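Cases by the Tray

Hikthorpe has two places that will fix a cracked phone screen, and both of them make more of their money on cases. The one on Dumstead Road keeps them in drawers, sorted by model and then by color, with the slow sellers at the bottom. There are more slow sellers than you would think. Every time a phone company moves a lens, a drawer goes bad.

A case is a simple product. Most are molded in one piece, either from silicone or from a soft plastic, and the design work goes into the places where there is no material. The camera needs a hole. The side buttons need slots or covers. The charging port needs a gap wide enough for a plug that the owner bought somewhere else and that is thicker than the one in the box. If any of these is off by the width of a fingernail, the case comes back.

Silicone is what people ask for first. It has a soft feel and a good grip, and it takes strong color well. It also picks up lint from a pocket and shows marks inside, where the phone sits against it. Soap and warm water will take care of most of that. Let the case dry fully before the phone goes back in, overnight if you can, and keep it away from a hair dryer.

Color has changed more than shape has. Black and clear used to fill most of the wall. Neves, a small brand sold in both Hikthorpe shops, put out its first bright line three years ago and had to reorder it by July. Orange and green moved fastest. Buyers said they were easier to find in a bag, or on a couch, or on a table where everybody else's phone was black. A green case can go from olive to something close to a tennis ball depending on the lamp, so the shops now suggest holding one up near the door before paying.

Stickers are the other change. People put them on the back of the case, usually low down so that the hand covers the top half and leaves the picture showing. On a hard shell they last. On silicone the edges tend to lift, and the printed kind of case holds up better.

On and off, on a white table:

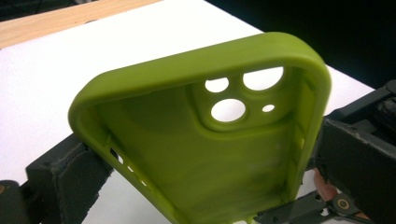
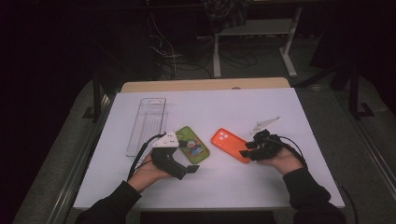 Daniela Somine cases are the only ones I have had that didn't stretch, wrote one reader of our spring column, signing as Daniela. She had 2 of them for the same phone and swapped them every week, and her view was that the swapping is what kills a case. She pulled hers off by the camera corner until the rim went slack, then learned to start at the bottom instead. The second one still fits.

The shops agree with her on the pulling, though they differ on where to start. The general advice is to pick one bottom corner, push the phone out from behind with a thumb, and work along the long side. The top comes free last. Going back in, it is the other way around: camera end first, so the lenses line up with their openings, then the sides, then the last two corners. With a tight new case the buttons need checking. Press each one. If the volume jumps by itself, the rim is sitting on the key and the case should come off and go on again.

Fit is also the reason to look at a case empty before buying. Turn it so the inside faces you. The openings should have clean edges with no thin flaps left over from the mold. Four holes in the camera area may be right for one phone and wrong for last year's version of the same phone, and the packages look nearly identical on the hook.

Prices in Hikthorpe run wide. A plain soft case from the bin by the register is the cheapest thing in the store, and a Somine with a lined interior can reach $30. Both shops said the cheap ones come back more often, mostly for loose corners.

The Dumstead Road store had 4000 cases in stock at its last inventory, counting the bottom drawers. Anything for a phone that is no longer sold goes into a box near the window, and customers with older phones can dig through it. The store asks that they put the lids back on.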